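Brultholm Forum > Manipulation > Teaching and Demonstration
Thread: Hand guiding vs. remote control for a two-arm drink task

wfigueiredo
Posted May 16, 2023
We have 262 demonstrations of a drink prep task on two arms, all recorded by hand guiding in gravity comp. Ice into a cup, lemon slice on top, cup to the tray. The policy trained on them handles the cups and fails on the slices. It closes early and pushes the slice along the board.

Before I record more I need to decide whether to stay with hand guiding or move everything to the handheld controllers. Wrist cameras are on in both cases. Has anyone compared the two on the same task?

Welington Figueiredo
Lurngate

kestrel_dof
Your hands are in the wrist images if you hand guide. At run time they aren't. That alone would make me throw out the 262.

wfigueiredo
I guide from behind the elbow, so the hands stay out of most of it. I replay the joint trajectory with nobody touching the arm and record images on the replay pass. Replay is fine for cups. For slices it misses often enough that I discard a lot of them.

abrandao
Then your problem is the replay. A lemon slice doesn't go back to where it was when you taught it. You put it back by eye, the arm runs the old path, and the images show a gripper arriving slightly wrong. You keep the ones that succeed by luck and the policy learns that.

Go remote. We moved at Cilel last August and did not go back. First 16 sessions were bad, because the operators had no feel for contact and kept pressing the fingers into the board. After that the slice grasps were cleaner than anything we got by hand.

Adalberto Brandão

tmk_servo
Disagree in part. With remote control you lose force information unless the controller gives it back to you, and most don't. For anything that touches a hard surface I still teach by hand. What is your setup, OP? Board height, gripper, where the cups start.

wfigueiredo
Black grippers on both arms. One arm works at the cutting board, the other has the near side of the table: ice bowl, cup rack, tray. Cups start upside down on the rack, so each one needs a flip.

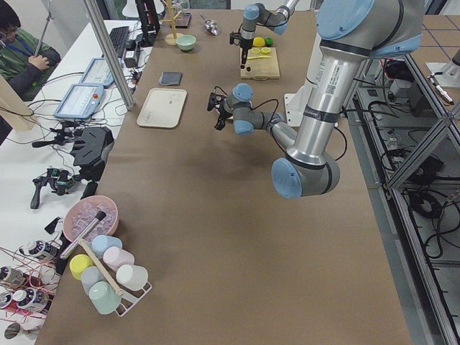 abrandao: keep the two arms on separate operators for the first week. One person driving both will park one arm while moving the other, and you get long idle stretches in the data. The policy then learns to idle. We had 3515 episodes at one point and cut a large part of them for exactly this.

kestrel_dof
Trimming the idle frames fixes that. No need for two people.

abrandao
Trimming fixes it when both arms are idle. When one is moving you can't trim.

tmk_servo
Two operators bring their own problem, which is timing. They wait for each other by talking, and the policy can't hear them. I would use one operator and make the task strictly sequential. Slice first, then ice, then tray.

wfigueiredo
Sequential is acceptable here. There's no cycle time target.

Plan for now: keep the hand-guided cup flips, drop the slice segments, record 400 new slice grasps by remote control with random slice placement. I'll train on both and tag the source.

holanda_rig
If you mix sources, check the velocity distributions first. Ours from the Holanda cell were nearly twice as fast by hand as by controller, and the policy switched speed partway through the reach. Resample to a common speed before training.

wfigueiredo
Noted. Is that on joint velocity or tool velocity?

holanda_rig
Tool. Joint gave us trouble near the wrist singularity.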